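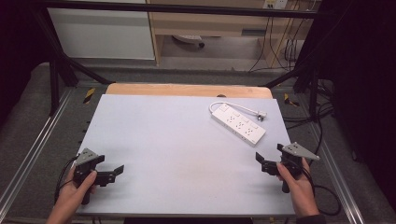
Keeping a house full of romance novels (and still being able to find the couch)

2020-04-29

Okay, so I finally did it. I pulled every single paperback off every single shelf, including the ones behind the other ones, and I sat down on the rug in the middle of it all and read the last chapter of four different books before I got any work done. If you review romance for long enough the books just kind of move in with you. A few of you asked how I clean them and where I put them all, so I'm writing it up while my knees still hurt!

Dusting, top edge first

Hold the book shut, nice and tight, spine up toward your palm, and brush from the spine out to the open edge. I use a soft makeup brush that I bought for blush and never once used for blush. If you brush toward the spine the dust goes down in there and stays. Don't blow on it either (I know, I know, it's so satisfying), you'll only get spit on the pages.

For the covers a dry microfiber cloth does nearly everything. The glossy ones can take a cloth that's barely damp, wrung out until you think you've overdone it, and then wrung out again. Those soft-touch matte covers that every small-town series seems to come in now are another story. They show every fingerprint, and if you rub at one spot you get a shiny patch right on the hero's jaw. Go over the whole cover lightly or leave it alone.

Sticker goo

Oh, the stickers. Used bookstores, I love you, please stop. Warm the sticker with a hair dryer on low, keep the dryer moving, and start peeling from a corner with your fingernail. Slow, slow, slow. Whatever gummy stuff is left, dab at it with the sticky side of a piece of tape and lift. Most of it comes up on the tape. If it's a glossy cover and there's still a smear, one tiny drop of rubbing alcohol on a cotton swab, and try it on the back cover first because some inks come right off. I lost an author's last name that way.

I wouldn't use oil on a book. My friend Danica Babić swears by peanut butter for jelly jars, and for jelly jars she's right, but it soaks straight into paper and you'll have a see-through spot forever.

The smell

Some people love old book smell. I do too, up to a point, and the box I got from Anju Katiyar's basement was way past that point. What worked:

Get a big lidded plastic tote and a smaller open box that fits inside it. Stand the books up in the small box with the pages fanned a little. Pour baking soda (or plain clay cat litter, the unscented kind) in the bottom of the tote around the small box, so none of it touches the books. Lid on. Leave it alone for a week and then sniff. Mine needed 13 days, and one very angsty secret-baby book from the bottom of the pile needed a second round and still smells faintly of basement. I've made my peace with that one.

If you see fuzzy spots, gray or green or white, bag that book by itself right away and keep it far from the others. I toss them unless they're signed. Dryer sheets tucked in the pages only give you a musty book that also smells like laundry, and they can leave a greasy mark.

Wet pages (yes, I read in the tub)

I'm not going to stop, so don't bother! If the book just got splashed, blot it with a paper towel and put a fresh one every ten or fifteen pages, close it gently, and change the towels whenever they feel damp. Once it's nearly dry, put it under something heavy overnight. I use a Dutch oven. Wax paper on both sides of the book if the cover is glossy, or it'll stick to whatever you stack on it.

If it went all the way under, don't open it up while it's soaking. Press the water out with a towel, slip it in a freezer bag, and freeze it until you've got an afternoon to deal with it. Elvira Rivadeneyra told me that one and I thought she was pulling my leg. It gives you time, that's all, the pages will still come out wavy. You can read wavy pages.

Shelves that don't sag

My long shelf had a smile in it you could see from the kitchen. Stojan Babić came over with a level and a very sad expression. So here's what I know now: put the hardcovers and the fat box sets out at the ends, right over the supports, and the skinny paperbacks in the middle. Flip the board over once a year if it isn't fixed in place. And if you're buying new, go for short spans. My new ones are 37 inches and I wish I'd gone shorter.

Leave a finger's width of air behind the books when the shelf is on an outside wall. Pack them snug enough that they stand straight but you can still get one out by its middle. Don't hook the top of the spine and yank! Push the neighbors back a little and grab the sides.

Sunny windows are murder on pink and red spines. Half of my favorite duke series has faded to the color of old Band-Aids, and the other half, which lived around the corner by the closet, still looks brand new. Now they don't match and it bugs me every time I walk by.

Double rows, without losing anything

Put a riser under the back row. A length of scrap two-by-four works fine, or empty shoe boxes if your books are light. You want to see the titles peeking over the front row. I keep series together front to back, so book one is out front and the rest are hiding behind it, and I stick a note inside book one's cover saying how many there should be. That saved me from buying the same Christmas novella a third time.

The reading corner

Crumbs bring bugs, and bugs like the glue in bindings, so I vacuum under my chair cushion way more often than I vacuum anything else. Wash the throw blanket in cold water, low heat, with a couple of clean tennis balls if it's gone flat. Candle wax on the side table: ice cube in a baggie on top of it for a few minutes, then nudge it off with an old gift card.

Letting some go

This is the hard part. My rule is that if I can't remember the couple's names and I don't want to, it goes in the giveaway box. I got almost 100 out the door this time, and then I went back out to the car and rescued two. Small boxes only, please, the kind wine comes in. I filled a moving box once and it's still in the hall closet, because I can't lift it.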